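Print this page | E-mail to a friend
Reading time: 3 minutes
Search reviews Go

Loketti two-frame shoe rack, long-term review
Binta Okonkwo, May 5, 2005

The Loketti rack is sold flat in one carton and goes together with the hex key supplied. I bought mine in September for a hallway that gets wet boots on most winter mornings. It replaced a Cenix wire unit that had rusted at the welds.
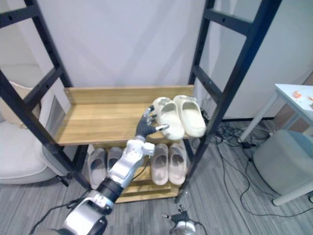
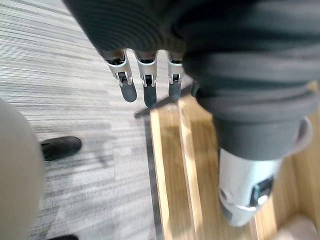

Assembly

Two side frames, the shelves, a bag of bolts and one folded sheet of instructions. The sheet is poor. Step four shows the shelf bolts going in from the wrong side, and if you follow it the heads foul the shoes. Fit every bolt finger tight, stand the rack upright on a level floor, then tighten from the bottom up. Mine took an evening, including one shelf that had to come off again.

The holes were drilled square. One bolt had a damaged thread and I used a spare from the tool box – the thread is a common metric size.

Dimensions and capacity

Shelf depth is 340 mm in the carton leaflet and 340 mm on my tape. Men's shoes sit fully on the shelf with the heels against the wall. The gap between shelves is 200 mm as I have set it, enough for trainers and slippers but too low for ankle boots. Moving one shelf up a rung cures this at the cost of the shelf above. Overall width is 652 mm.

Finish

The coating on the metal has held up, apart from one chip where I dropped a spanner. The wood is another matter. It arrived with a thin oil finish that marked in the first fortnight, and water left under a sole raises the grain. I sanded the lowest shelf and gave it two coats of Ansari floor varnish. No marks since.

Stability

Unfixed, the rack sways slightly from side to side when pushed at the top. Retightening after a month removed most of it. A wall strap is not supplied and should be. Nighat Kazmi has the same model on thick carpet and had to pack the front feet with card.

Against the Cateck

The Cateck is cheaper and lighter, with fixed shelves. It will not take a wet boot without bowing. I would still choose the Loketti, and varnish it before use.

Rating: 4 out of 5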